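Guía de puesta a punto – Kit de rincón Vollus
Sección 4: telas, postes y piezas blancas

Revisión de noviembre. Cambios de Seren Hopkin en 4.2 y 4.5, el resto igual que antes. Si tenéis la versión vieja impresa, tiradla, las medidas estaban mal.

4.1 Antes de empezar

Leer la sección 3 (contenido de las cajas). Si falta algo, parar y avisar a Rangi Merrick antes de abrir más bolsas.

Hace falta:
- tela blanca
- lámina negra
- postes blancos
- pieza moldeada de cuello roscado
- cilindro blanco con banda azul verdosa
- paño seco, sin pelusa
- cinta métrica

Manos limpias. En serio. La tela blanca lo coge todo y la lámina negra marca cada dedo.

PRECAUCIÓN: no abrir los plásticos con cúter. Tijera de punta redonda o a mano. El kit de Tambunan llegó con un corte de 9 cm en la tela y hubo que pedir otra.

4.2 Extender la lámina y la tela

1. Despejar la zona. 70 cm libres por cada lado, como mínimo.
2. Lámina negra primero. Que sobre por todos los lados, no recortar.
3. Si se amontona en el centro, dejarla de momento. Se estira luego, paso 7.
4. Tela blanca encima, en diagonal. Cara brillante hacia arriba.
5. Desdoblar desde el centro hacia fuera. Sin tirones.
6. Los pliegues de fábrica no importan. Los dobleces largos del borde sí, pasar la mano plana dos veces.

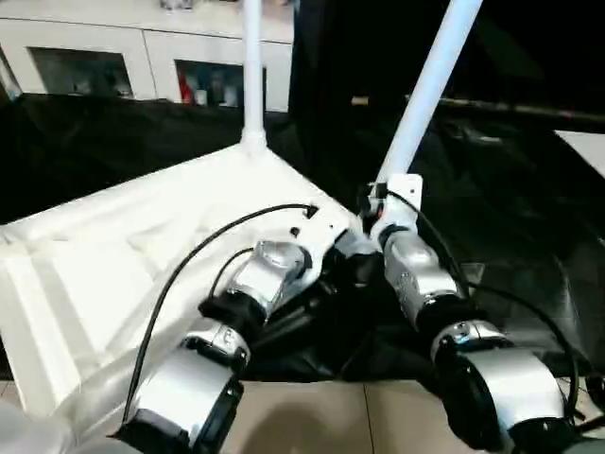
7. Ahora sí, estirar la lámina negra. Se coge por el borde, nunca por debajo de la tela. Si la tela se mueve, volver al paso 4.
8. Comprobar que no queda ningún pliegue negro montado sobre el blanco.

Nota: la lámina refleja bastante. Con la luz del techo encendida cuesta ver las arrugas, mejor mirar desde un lado y agachado.

Nota 2: no planchar. Si alguien insiste, paño húmedo colgado en la misma habitación toda la noche y ya.

4.3 Postes

1. Postes en vertical, parte ensanchada abajo.
2. Apoyar sobre la tela, no arrastrar. Levantar, mover, apoyar.
3. Primero el izquierdo. El derecho puede quedar inclinado mientras se trabaja, se endereza al final.
4. Dos personas si el techo es bajo. Una sujeta, la otra mira la base.
5. Con los dos rectos, marcar la posición con un trocito de cinta en la lámina. Nunca en la tela, deja pegamento.

PRECAUCIÓN: no apretar nada todavía. Los postes se ajustan en la sección 5, cuando ya está el peso puesto. Si se aprietan antes hay que desmontar todo, y se tarda más en desmontar que en montar.

4.4 Pieza de cuello roscado

La que más dudas da. Marama Katene tiene el correo lleno de preguntas sobre esto, así que por favor leer entero.

1. Sacar la pieza de la bolsa y ponerla sobre algo blando.
2. Mirar la rosca. Anillos enteros, sin rebabas ni mellas.
3. Pasar la uña por el anillo de abajo, donde se ensancha hacia el cuerpo. Ahí se queda el polvo del embalaje.
4. Limpiar los canales y el hueco semicircular con el paño. Seco. Nada de alcohol. 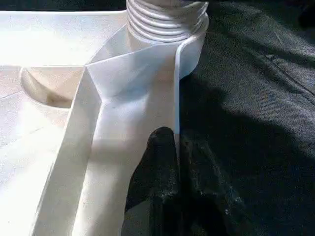
Fig. 4-b. Cuello roscado y caras en ángulo debajo del collarín.

5. Manchitas oscuras sueltas en el plástico: probar con el paño. Si no salen, se dejan, no es motivo de devolucion.
6. Grieta en la pestaña fina que baja del collarín: sí es motivo. Foto y a Tarmo Juška, con el número de caja.
7. Dejar aparte con el cuello hacia arriba.

PRECAUCIÓN: no forzar la rosca. Entra a mano o no entra. Si a la primera vuelta va dura, sacar y empezar otra vez. Pasada de rosca no tiene arreglo y el recambio de Prakmont tarda semanas.

Aceite, silicona, jabón: no.

4.5 Cilindro blanco

1. Cogerlo por la parte baja, la más estrecha. Arriba se marcan las huellas.
2. La banda azul verdosa va abajo. Si la veis arriba está al revés.
3. Comprobar que el interior está vacío. A veces meten ahí la bolsita de gel.
4. Una pasada de paño por fuera, de arriba abajo, sin frotar.
5. Llevarlo siempre vertical. No rodarlo por la mesa!
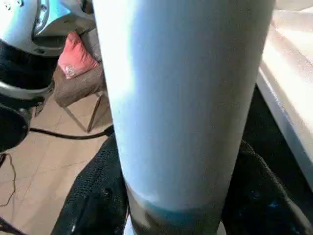
Fig. 4-c. El cilindro en vertical, con la banda en la parte inferior.

6. No dejarlo encima de sillones, cojines ni nada que ceda. Superficie dura y plana.
7. Carga máxima 3.000 g, repartida. El valor de la guía antigua era otro, vale este.

Nota: mate por fuera, así que los arañazos no brillan pero se notan al tacto. Un rasguño pequeño se gira hacia la pared y listo.

4.6 Repaso rápido

- Lámina estirada, sin bultos.
- Tela con la cara brillante arriba.
- Postes rectos, sin apretar.
- Rosca limpia.
- Cilindro con la banda abajo.
- Restos de cinta fuera.
- Bolsas y cartones guardados hasta terminar la sección 6, que luego hacen falta para los tapones.

Anotar en la hoja Testenum quién lo ha montado y la hora de fin. Keith Sutcliffe recoge las hojas a las 17:00, las que falten pasan a la siguiente ronda y el kit se queda sin dar de alta.

Sigue en la sección 5: peso y ajuste de postes.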